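手把手教机器人叠衣服，教到第4天我自己先不会叠了

2022年7月5日　分类：折腾　标签：机器人、示教、叠衣服

先说结论，胳膊酸。特别酸。尤其是小臂外侧那一条，早上拧牙膏盖子都觉得它在提意见。

上一篇写完以后好几个人在评论里问我，你说的“教机器人干活”到底是怎么个教法，是不是写代码告诉它先迈左脚再迈右脚。不是不是。我现在干的这个活儿几乎不碰代码，就是两只手各抓一个夹爪，用夹爪去做家务，手怎么动、夹爪什么时候张开什么时候合上，全都记下来，回头拿去训练。机器人那边的末端跟我手里的差不多是一个样子，所以我做一遍，它就有一遍可以学的东西。听起来很美好对吧？我一开始也这么想的，觉得这不就是在家里玩抓娃娃机还有人给钱嘛！

项目名字叫Kutance，牵头的是Plolgate，我这种在家里干活的算外围。带我们的人是Rachid Benmoussa，一个讲话特别快的人，开视频会的时候我得把他的录音放慢了再听一遍才能记全。任务单是他排的，我这一轮分到的是床上的活儿：叠上衣，铺平，翻面，再叠。对，就是我妈从我小学起就教我、我到现在也叠不好的那件事。命运啊。

选床不选桌子也是有讲究的（至少Rachid是这么跟我们说的）。桌面硬，布料一推就滑，滑得很干脆；床面软，布料和床单之间有摩擦，你夹起一个角往前带，底下的床单也会跟着皱，皱了以后下一次夹的时候手感又不一样了。机器人以后真进了别人家，多半得在床上、沙发上叠衣服，总不能每家都给它准备一张实验台。道理我都懂，就是苦了我那条橄榄绿的床单，现在怎么抻都抻不平了。
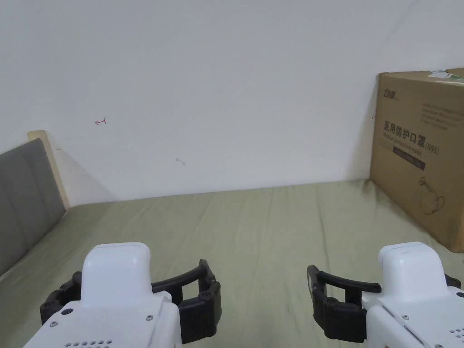
每天开工前我都要先做一套“热身”，这个流程我从第一天嫌弃到现在，但一次也没敢省。两只夹爪举起来，指头全张开，停一会儿，再全合上，再张开。然后左右手各在空中慢慢画一圈，让系统把位置认准。我第二天偷懒少画了一圈，结果那天上午录的全都对不上，左手的轨迹飘到了半空，在回放里看就像衣服自己飞起来，我的左手在旁边给它鼓掌。Rachid在群里回了我一个句号。一个句号！比骂我还难受。

热身完了才轮到衣服。我这一轮主要用一件蓝色的，偏一点点紫的那种蓝，布料软，一扔就是一团。软衣服是最难的。硬挺的牛仔裤你夹住裤腰一拎，它大概什么形状你心里有数，软的就完全是随缘，你以为夹住的是袖口，拎起来一看是下摆，再拎一次，是里面那层。人手碰到这种情况会用指腹搓一下，把两层搓开，夹爪没有指腹这回事啊！只能先放下，换个角度，用指尖去挑边。

说到这里要讲一个我走了弯路的地方，给以后想试的朋友省点力气。

刚开始那两天我追求“叠得好看”，每一遍都想叠成商店里那样四四方方的。一遍下来要很久，中间停顿特别多，夹着一个角在那儿想，要不要再往左一点呢，再往左一点呢。交上去以后Rachid说这些用处不大，犹豫也会被学进去的。他的原话我翻译一下大意是：你停在那里思考，机器人看到的就是一个人停在那里，它不知道你在思考，它只知道叠衣服的时候应该停一停。

我听完愣了好一会儿。你想想看，将来某个人家里的机器人叠着叠着忽然举着一只袖子不动了，那是在继承我的犹豫。有点浪漫，也有点丢人。

所以后来我改了办法。先放下夹爪，空手把这件衣服叠两遍，把顺序记在身体里，再拿起夹爪照着做。顺序想清楚了手就顺了，哪怕最后叠歪一点也没关系，动作是连贯的。歪了怎么办？歪了就再录一段“补救”，从歪的状态开始，把它弄正。这种补救的录像反而很受欢迎，Rachid专门开了一个单子收这个，说只会在一切顺利的时候叠衣服的机器人，到了真实世界第一分钟就得罢工。

于是我现在有相当一部分工作时间是在故意把衣服弄乱。揉成一团，推到一边，拧一下，再从这个状态开始收拾。我妈打电话来问我在干嘛，我说我在把衣服弄乱。她沉默了一下，说你从小就擅长这个。
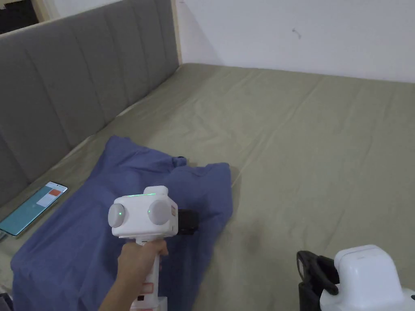 蓝衣服，又一轮。握着的这只上面亮着绿灯。

再说说手上这个东西的手感吧，评论里也有人问。刚拿起来觉得还好，不算沉，可是你要一直悬着它，手腕不能搭在床上（搭上去了轨迹就有一段是死的），时间一长就很要命。我试过坐着、跪着、半蹲着，最后发现站着最舒服，站在床边稍微弯一点腰，两肘夹着身体。缺点是费腰。坐着费肩，跪着费膝盖，反正总要费一个，你自己挑。

夹爪的开合也需要适应。人的手抓东西是五根手指一起上，还带着手掌兜底，夹爪就只有那么两边一合，合的时候指尖是带着弧度走的，会往前送一点点。头一天我老是夹空，明明对准了衣角，一合，指尖从布上面滑过去了。后来养成习惯，对准的位置要比想夹的地方稍微靠后一点，再往下压一点，让指尖先贴住床单，然后合。这个“先压再合”我现在做得太熟，前天拿筷子夹凉粉的时候也压了一下，凉粉碎了。

两只手的配合比单手难得多。右手夹着领口往上提，左手要同时把袖子往里带，两边的速度得差不多，不然衣服就会转起来，像一面不知道往哪边飘的旗。我是右撇子，左手天生慢半拍，录出来的东西也慢半拍。为这个我练了很久的左手单独动作：夹，提，放，夹，提，放，很枯燥，一边练一边听评书，听到紧张的地方左手还会加速。

还有软件。我们用的记录程序叫Zonura，功能是够用的，就是脾气有点怪。每一段录完要在里面标一下成功还是失败，还要选失败的原因，原因列表长得吓人，什么“夹取过早”“夹取过晚”“目标遮挡”“布料粘连”。我第一次看到“操作者放弃”这一项的时候笑出声来，后来有天晚上我就选了它。选完心里特别平静。

到昨天晚上为止，我这个账号下面累计是1349段。看到这个数字的时候我截了个图发给朋友，朋友说，那你现在叠衣服一定很厉害了吧？

问题就出在这儿。

我现在放下夹爪，用自己的手，反而不会叠了！真的，昨天洗完衣服收进来，我站在床边，两只手各捏着衣服的一个角，大拇指和食指，别的手指全蜷着，就这么一夹一提一放地叠完了一件。叠完才反应过来，我还有另外几根手指啊，我有手掌啊，我可以抹平它啊！我居然忘了可以抹！说是我教机器人，教着教着也不知道是谁在学谁。

（顺便说一句，“抹平”这个动作用夹爪也能做，把指头合拢，用侧面去推。不过推的时候力气要很匀，重了衣服就跟着跑了，轻了褶子还在原地笑你。我目前的水平是能把大褶子推成好几个小褶子。）

有读者问过遥控的那种是什么样的，跟手持夹爪比哪个更好。遥控那套我只玩过一个下午，是在Myklebust那边的工作间，人坐在这头摆弄一套操作杆，真正的机械臂在那头跟着动。优点是你控制的就是那台机器本身，它够不着的地方你也够不着，录下来的每一个动作它肯定都做得出来。手持的就有这个麻烦，我的胳膊比它灵活，有时候我手腕一拧，姿势特别舒服，交上去人家说机械臂的关节拧不到那个角度，作废。可是遥控的缺点也明显，慢，而且没有手感，我夹没夹住全靠眼睛看，那天下午我连一条毛巾都没对折成功，旁边的人倒是很有耐心，一直在说快了快了。

要我选的话，在家我还是选手持的。想干就拿起来干，站在自己的床边，穿着拖鞋，渴了就去倒杯水。而且能摸到一点点布料传上来的劲儿，衣服绷紧的那一下，手柄上是有感觉的，很轻，但是有。遥控的时候我最想念的就是这个。

给想入坑的朋友写几条我自己的土办法吧，不成体系，想到哪儿写到哪儿。

指甲剪短。长指甲握手柄，握久了会硌到自己的掌心，别问我怎么知道的。

衣服最好是没有扣子的。我有一件带扣子的衬衫，夹爪的指头老是卡在两颗扣子中间，卡住了还得用另一只去救，救着救着两只缠在一起。Rachid看完回放说这段很有教育意义，我不太想知道是对谁。

每录10段就歇一下，甩甩手。别硬撑，累了以后的动作会发飘，那几段基本都得重来，算下来更费时间。

手机放在够得着的地方，但是把消息提醒关了。我有一段录得特别顺，从头到尾没有一个多余动作，堪称我职业生涯的巅峰，眼看最后一折就要下去了，外卖小哥打电话进来，我手一抖，衣服整个翻了个面。那段我标的是“成功”，后来良心不安又改成了“失败”。

回放一定要看，哪怕很尴尬。我以为自己动作很优雅，看完回放才发现每次放下衣服之前都会往上颠一下，像在掂一袋米。这个小毛病改了好久，现在偶尔还会冒出来，我只能祈祷它在这么多段里被平均掉。

下一轮任务单已经发下来了，还是床上的活儿，换成袜子。要配对，要卷，卷完还要翻口。我看完单子默默把抽屉里的袜子全倒出来数了一下有几双是成对的，结果不太理想，得先去买袜子。Rachid说最好买不同厚度的，厚的薄的都要，花纹也别太统一。行吧，终于有一次买袜子可以理直气壮地挑花的了！

有在做类似事情的朋友欢迎留言，特别想知道你们翻袜口是怎么翻的，我拿夹爪试了一晚上，目前的进度是把一只袜子成功地套在了夹爪上。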